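Automation at the Table: What Changes for Staff at Banora
Group report, Work and Technology module
Chrysoula Stergiou, Zeyu Xu, Rakiya Olatunji
Aug 7, 2023

1. Why we picked this

Banora does catering trays for offices and small events. Plating, clearing, cutlery, all done by hand until this year. In June they began using hand-held grippers from Dritora so that staff can record table tasks for training the arms. We wanted to know what that does to the job. Not the tech so much, the people.

2. What we did

Two visits. Interviews with 6 staff, one supervisor (Dagný Blöndal), one guy from the Dritora side (Gholamreza Vahidi). Zeyu did the notes, Rakiya typed them up. We asked for the shift logs and got 12 of them, not all complete. The survey idea was dropped, no time.

3. What the work is now

Before: a shift was prep, plating, wash up. Now part of the shift is doing the same table tasks with a gripper in each hand, over and over. Pick up a knife, put it on the tray. Move a plate. Start again. The target for the first block was 1000 recordings, they had 656 usable ones when we visited. The rest get thrown out for things like a dropped fork or a hand in the way.

Staff said the hard part is going slow. They are fast people. One told us she had to "unlearn" how she lays a table becuase the recording gets rejected if she does two things at once. Another likes it, says it is easier on the feet than a full event shift.

Pay is the same rate. This came up in every interview. Blöndal said they are looking at a separate rate for recording hours but nothing is on paper yet.

4. Skills

We expected deskilling (see the Week 4 lecture). Mixed picture. Thin things like knives are what people complained about most, you have to get the jaws closed square on it or it tilts. Takes practice. Vahidi said new people need a few shifts before thier recordings are any use, and that the experienced table staff get there sooner.

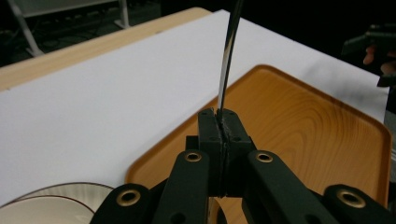
So there is a skill, but it doesn't show up in anyones job title. The supervisor does a weekly check of rejected recordings and that has become a sort of performance review — staff didn't like this. Rejections are logged by name. Two people asked for that to stop.

5. Worries

Main one is obvious, are we training our replacement. Management says the arms are for the wash up area first, where they can't keep people anyway. Staff half believe it. There is no written promise.

Also wrists. Holding the grippers for a long block is tiring, breaks are informal.

6. What we would suggest

Separate rate for recording hours, in writing
Fixed breaks
Take names off the rejection log
Tell staff what the recordings are used for and who keeps them

7. Limits

Small group, one site. Supervisor was in the room for two of the interviews, which probably changed some answers. We didn't see the arms running — only the recording side. Would of liked to go back in a few months.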